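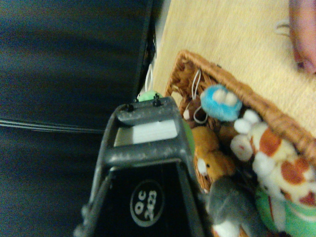

Gripper over the toy basket, plush toys below.

Vurneck Gripper – Snagging and Failed Release FAQ

What is the fault?
The gripper closes on a toy and the release command goes through, but the fingers stay shut. The log shows code 308. Birnach units have the same code for a different fault, so check the unit name first.

What causes it?
Mostly thin cord. Loops on plush toys can catch on the finger and hold it. Aurel Tudose traced 13 of the 40 stops at our Hjaltested site to string.

Can I pull the toy out by hand?
No. Press the stop button and switch off power at the base first. The fingers can still move after a 308, and we have had one pinched thumb.

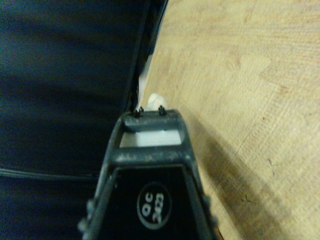

Gripper finger and crossbar, with the wood surface to the right.

What should I check before restarting?
Look along the finger edges and behind the crossbar for thread or lint. Dust and light scuffs are fine. A crack is not – take the unit out of use.

It stopped again after cleaning. Now what?
After 2 stops in one shift, leave it off and send the log to Aurelia Iordache.

Is there a software fix?
Zirnemeo has one planned for April. It will not clear cord from the fingers.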